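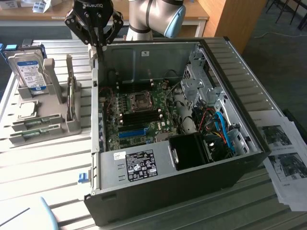
Lab notebook, audio/records bench. Monday, 8:40 a.m.

Re: Lehner shooting, timeline of the call recordings. Continues from the September pages.

Received the second export from the Makport dispatch logger. 84 call segments, WAV, mono. Hash list matches the sheet Roswitha signed. Working copies only from this point on; originals back in the cabinet.

Problem carried over: the logger clock and the patrol radio clock disagree. Kiprono compared both against the cell carrier records for the first caller. Logger runs 5 seconds behind the carrier. Radio offset still not settled, so no radio times go in the report yet.

Segment 611 is the neighbor's call from Cileck Street. Speech in the foreground, two voices farther back, then one impulsive sound at 41 s into the segment. The phone codec clips it hard. Peak shape is useless for saying anything about the weapon. Timing of the onset is good to one codec frame. High-pass at 300 Hz helped with the handling noise and did nothing for the background voices.

Did not attempt to say who is shouting. Sample is too short and too far from the phone. R. Gasser agrees. The prosecutor's office asked again by email; same answer as last time, in writing.

Ran the Premeo alignment script on 611 and the dispatcher channel. It locked onto the keyboard clicks and gave a nonsense lag. Repeated by hand using the dispatcher's "what's the address" and got a stable match on three tries. Script settings saved with the failed run so the defense expert can see both.

Transcript, version C: changed "he's running" to "[unintelligible] running" after blind listening. Two of us heard "he's", one heard "she's". Leave it bracketed.

Open:
Radio offset (Kiprono, waiting on the tower log).
Ask the county whether the logger was restarted that night. There is a gap in segment numbering before 611.
Second listener for the last four segments.

Stopped 4:15 p.m. Drive logged back in, RG initialed.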